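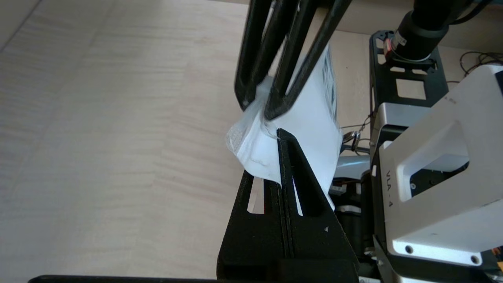

White plastic bag, crumpled and folded.

I collect baseball cards, mostly pitchers from the 1970s and 1980s, and on December 10, 2024 I drove to Clomow for the winter card show at the Arriaga Hall. Admission was eight dollars. The doors opened at nine and the line was already down the steps.

The program listed 394 tables over two floors. The ground floor is modern and graded stuff, and I went straight through it. Vintage is upstairs. The light is better up there but the aisles are narrow, and by eleven it was slow going.

My first stop was Hendrik Sithole, who had long boxes of commons sorted by team and year. I needed a few middle relievers to fill out a 1978 set and found four of them at a dollar each. One has a soft corner. He also had a run of minor league team sets from the early eighties, still sealed, which he wouldn't split.

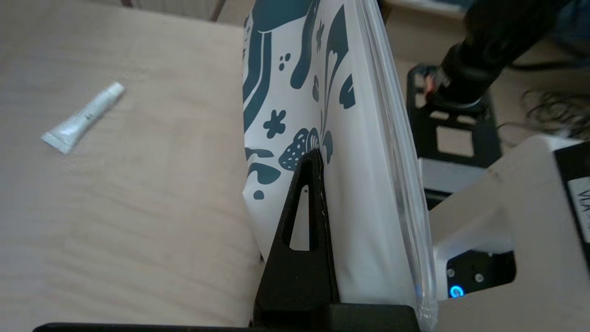 **Can you get cards graded at the show?**
Valex takes submissions at a desk by the stairs, but the cards are sent out and mailed back to you in February.

I left two cards with them. The paperwork took longer than picking the cards did.

Consuelo Alvarado had the best table I saw, nearly all spring training material: press guides, roster sheets, ticket stubs, a few signed balls. She wanted $800 for a team ball with a couple of faded names on the sweet spot. I passed on that and bought a press guide with a former owner's notes in the margins — mostly pitch counts, and one complaint about a bullpen phone.

There was a talk at one o'clock on how cards were cut and packed in those years. It ran long and the microphone kept dropping out, but the part on miscut sheets was good. The speaker said off-center cards were so common that many kids never noticed. I certainly didn't. 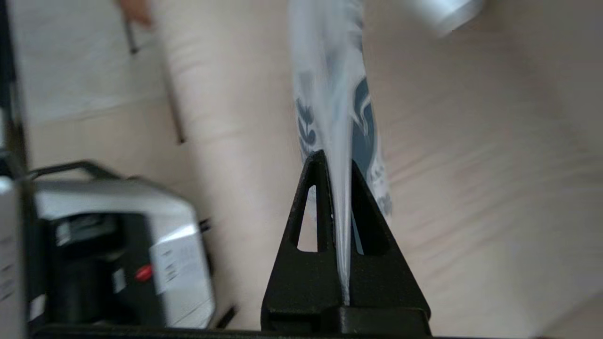

## Getting there and eating

Park in the Lutach Street garage. It's six dollars for the day and a five-minute walk. The lot behind the hall was full before opening. Food is hot dogs and coffee on the ground floor, cash only. The sandwich shop across the road is better and had seats at two.

The next Clomow show is in February, on the ground floor only.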